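Lumeck Perforated Bench Mat

Item group: Work Surfaces and Bench Protection
Supplied by Soriano Educational Equipment

The Lumeck Perforated Bench Mat is a protective covering for tables and benches in classrooms, craft rooms and light assembly areas. It is laid directly on the existing table top and requires no adhesive. The regular pattern of holes allows dust, crumbs and small amounts of spilled water to pass through to the underside, where they may be removed when the mat is lifted for cleaning.

The mat is offered in blue, gray and dark green. All three colors are held in stock at the Altell warehouse and are normally shipped within four working days. Orders for more than 98 mats are handled by the contracts office and may require additional time.

Boards, trays and other flat accessories may be placed on the mat during use. The surface has a light texture intended to reduce sliding. Customers who use the mat with heavy vises or clamps should place a separate pad beneath the base of the clamp, as sustained pressure on a small area may leave a permanent mark. 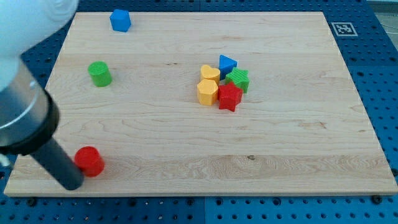 Blue perforated work surface with light wooden board and small colored blocks.

Specifications

Width: 24 inches
Length: 48 inches
Thickness: 3/8 inch
Colors: blue, gray, dark green
Catalog number: 337-B (blue), 337-G (gray), 337-D (dark green)
Pack size: single mat or carton of 10

Boards and blocks are not included with the mat. Wooden boards are listed separately under Table Accessories.

Care and cleaning

Wash with warm water and mild soap. Rinse both sides and allow the mat to dry flat before returning it to the table. Solvents, bleach and abrasive powders should not be used. The mat may be rolled for short-term storage with the textured side facing out. It should not be folded.

Cutting to size

The mat may be trimmed with a utility knife and a straightedge. Cuts should follow a line between two rows of holes. Trimmed mats cannot be returned.

Ordering

School districts and public agencies may order by purchase order. Please direct requests for quotations to Marites Javier, Contracts Office. Questions concerning suitability for a particular bench should be sent to Kiros Gidey, Product Support. Color samples are available on request, with a limit of one set per institution.

Prices on this page are effective Feb 11, 2011 and replace those in the December catalog supplement.

Related items: Lumeck Edge Strip, Lumeck Corner Guard, Sakemov Bench Brush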